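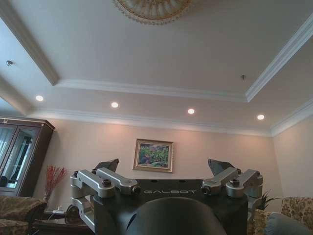
TAVAR HARRIERS REACH THEIR FIRST CUP FINAL, AND I STILL HAVEN'T SLEPT

For immediate release

I'm Abena Abugri, I've run the press desk at Tavar Harriers for two seasons, and I have never been so happy to type a headline in my life. We're going to the Drakon Cup final! We'll play Irkik Town at Buschmann Park in March, with kickoff at 3 p.m., and if you've been following this team for any length of time you'll know why my phone has been buzzing all morning.

Let me back up a little. We lost the first leg of the semifinal 2-0 away from home, and we were second best all night (our own goalkeeper told me it could have been five). So I went into the return leg hoping for a decent effort and maybe a goal to cheer. What we got was a 3-0 win after extra time, with the third going in off a knee from a corner that I'm told we had practiced exactly once. I'll take it. We had 551 people in the ground, our best home crowd of the season, and I think I hugged most of the main stand.

Our head coach, Sem Lambrechts, was a lot calmer than me. "We were poor in the first game and the players knew it," he said. "I didn't have to say much to them. We moved the ball quicker, we pressed higher up, and by the second half of extra time their legs were gone and ours weren't. Now we get to do something this club hasn't done before, so let's go and enjoy it."

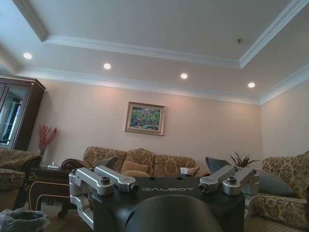
Irkik will be favorites, and fair enough. They've won the cup twice, they're big and strong at set pieces, and they beat us in the league back in the fall. We did get a draw out of them in the return game, though, and we should have our captain available again for this one after his suspension. Sem says everyone else is fit apart from one tight hamstring, and he won't tell me whose it is, so please don't ask me either.

Now for tickets, which is what most of you have been calling about. We've been given 501 seats in the north stand at Buschmann Park. Season ticket holders get first pick, and we have 336 of those, so there will be some left for everybody else once their window closes. Season ticket holders can buy one each from the club office starting at 9 a.m. tomorrow (bring your card, please, we can't look you up by name this time). Whatever is left goes on general sale at the same window two days later. Kids under 12 get in free with a paying adult but they do need a ticket, so pick one up when you buy yours.

We're also putting on buses. They leave from the clubhouse parking lot at 11:30 a.m. and come back an hour after the final whistle, or a bit later if there's a trophy to carry. You can book a seat when you get your ticket. The clubhouse will be open for breakfast from 9 that morning, and we'll show the game there too for anyone who can't travel.

Reporters and photographers who want a pass should write to me at the press desk by noon on the day before the game. Sem and two of the players will be around to talk after our last open practice, which starts at 6 p.m. at the home ground. Parking is tight that evening, so use the school lot across the road.

Media contact: Abena Abugri, press desk, Tavar Harriers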